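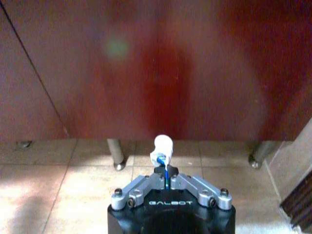 Vista de la cámara de muñeca, mueble rojizo con patas metálicas sobre baldosa clara. Adjunta al ticket por S. Achari.

Ticket: percepción / estimación de plano de suelo
Proyecto: Cliria
Abierto por: Saranya Achari
Asignado a: Amândio Salgado
Prioridad: media
Estado: resuelto, pendiente de pasar a la rama estable

Descripción
Al acercarse a muebles bajos, el nodo de percepción publica un plano de suelo inclinado y el planificador rechaza la trayectoria con "goal in collision". Pasa con la pinza cerca del suelo y el panel ocupando casi toda la parte alta de la vista. Con muebles claros no lo he podido reproducir.

Pasos para reproducir
Lanzar el perfil de aproximación baja.
Orientar la muñeca hacia el frontal del mueble.
Pedir un plan hasta el hueco de debajo.
Resultado: 30 intentos rechazados de 40.

Amândio Salgado, 10:15
¿Tenéis activada la máscara de la propia pinza? El objeto blanco del extremo del cable azul se solapa con el borde inferior del panel. Si no está en la máscara, el segmentador lo puede unir al mueble.

Saranya Achari, 10:40
Activada, pero es la máscara antigua. Cubre la carcasa negra y los dos brazos del varillaje, el cable y la pieza blanca no. La regenero y repito.

Saranya Achari, 12:05
Con la máscara nueva baja a 12 rechazos de 40. Mejor, pero el plano sigue saliendo torcido en parte de los casos.

Nandini Rajan, 12:30
He mirado los inliers del ajuste. A la izquierda hay una zona de baldosa casi blanca y ahí la profundidad viene con agujeros. El ajuste se queda sin puntos en ese lado y coge los del canto inferior del panel. También hay una mancha verdosa en la madera que genera puntos sueltos, aunque esos los quita el filtro de atípicos.

Amândio Salgado, 13:10
Propongo dos cambios en el fichero de parámetros:
min_inlier_pct: de 73 a 89
usar la gravedad de la IMU como restricción de la normal – ahora mismo el ajuste es libre

El primero solo no basta. Con 89 y sin restricción el nodo deja de publicar plano y el planificador se queda esperando hasta el timeout.

Saranya Achari, 16:20
Probado con los dos cambios y la máscara nueva. Cero rechazos en 40. Las patas salen como obstáculos separados y el hueco queda libre en el mapa. Subo los logs a la carpeta de octubre.

Nandini Rajan, 16:45
Revisado, por mi parte correcto. Falta documentar que hay que regenerar la máscara cada vez que se cambie algo montado en la pinza. Abro tarea aparte y se la asigno a Hema Naidu.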